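Garder une poubelle de chambre propre et sans odeur

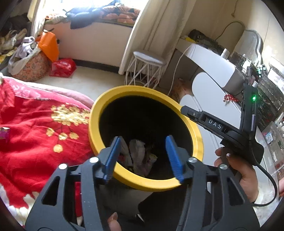 Une poubelle ronde, noire à bord jaune, dans une chambre à coucher.

La poubelle de la chambre est petite et on l'oublie facilement. On pense à la cuisine, à la salle de bains, mais dans la chambre on jette des mouchoirs et des emballages pendant deux semaines, et un soir de juillet on sent quelque chose. J'habite en France depuis plusieurs années et j'ai pris l'habitude d'écrire sur cette page les petites méthodes de ma maison. Celles-ci viennent en partie de ma mère, en partie de mes erreurs.

Le choix de la poubelle

Pour une chambre, je préfère un modèle ouvert, sans couvercle. Le couvercle garde l'humidité, et un mouchoir humide enfermé sent plus vite qu'un mouchoir à l'air. La seule exception est la maison avec un chien ou un très jeune enfant.

Prenez un intérieur lisse. Les paniers tressés sont très jolis, mais la poussière reste dans les trous et on ne peut pas les laver à grande eau. J'ai eu pendant longtemps un panier de la marque Iltetti, que j'aimais beaucoup, et il a fini comme cache-pot pour une plante.

Une couleur foncée à l'intérieur cache les taches, ce qui est un avantage et aussi un défaut. Passez le doigt au fond de temps en temps, vous serez surpris.

Le sac

Beaucoup de personnes ne mettent pas de sac dans la chambre. C'est possible si vous jetez seulement du papier. Si vous jetez aussi du coton, des restes de bonbons ou des sachets de thé, mettez un sac.

Ma façon de faire :

Placez trois ou quatre sacs pliés au fond de la poubelle, sous le sac utilisé. Quand vous enlevez le plein, le suivant est déjà à la place.

Faites un petit nœud sur le côté du sac, au niveau du bord, pour le serrer. Un sac trop grand qui n'est pas serré tombe dans le fond au premier déchet un peu lourd.

Si le sac colle aux parois et ne descend pas, c'est l'air qui est bloqué dessous. Glissez la main entre le sac et la paroi pour le laisser sortir.

Les sacs Pladeo en petit format me conviennent bien, mais ceux du supermarché font le même travail.

Le lavage, une fois par mois

Videz et secouez la poubelle dehors ou au-dessus de la grande poubelle. Versez dedans 300 ml d'eau très chaude et 200 ml de vinaigre blanc. Ajoutez 3 gouttes de liquide vaisselle, pas plus, sinon vous rincez pendant longtemps. Laissez agir le temps de faire le lit et de passer l'aspirateur, puis frottez avec une brosse à manche long.

Attention : ne mélangez jamais le vinaigre avec l'eau de Javel. Le gaz qui se forme est dangereux, même en petite quantité.

N'oubliez pas le dessous du bord. Sur beaucoup de modèles, le bord est recourbé et il garde une ligne grise de poussière. Une vieille brosse à dents passe très bien à cet endroit.

Rincez, retournez la poubelle sur une serviette et laissez sécher complètement. Un sac mis sur un fond mouillé donne une odeur de cave en quelques jours. En hiver je la laisse jusqu'au lendemain matin.

Contre les odeurs entre deux lavages

Une cuillère à soupe de bicarbonate au fond, sous le sac, suffit. Il faut la changer à chaque lavage. Mon voisin Nattawut Jitpraphai met du marc de café bien séché dans une vieille chaussette nouée. J'ai essayé, cela marche aussi, mais le marc doit être vraiment sec, sinon il moisit (je parle par expérience).

Je ne conseille pas de parfum ni de spray. L'odeur de lavande sur l'odeur de vieux mouchoir, c'est pire.

Les traces de chewing-gum et d'étiquette

Pour le chewing-gum, posez un glaçon dans un sachet dessus, attendez qu'il devienne dur, puis grattez avec une carte en plastique. Pour la colle d'étiquette, un peu d'huile de cuisine sur un chiffon, on attend, on frotte, puis on lave au savon. Évitez l'acétone, elle peut abîmer le plastique.

Où la mettre

Loin du radiateur et pas contre le rideau. Entre le lit et le bureau, c'est souvent pratique. Si elle glisse sur le parquet, collez dessous trois petits patins en caoutchouc. Les feutres pour chaises ne conviennent pas, elle glisse encore mieux avec.

Prochaine page : détartrer une bouilloire sans abîmer le joint.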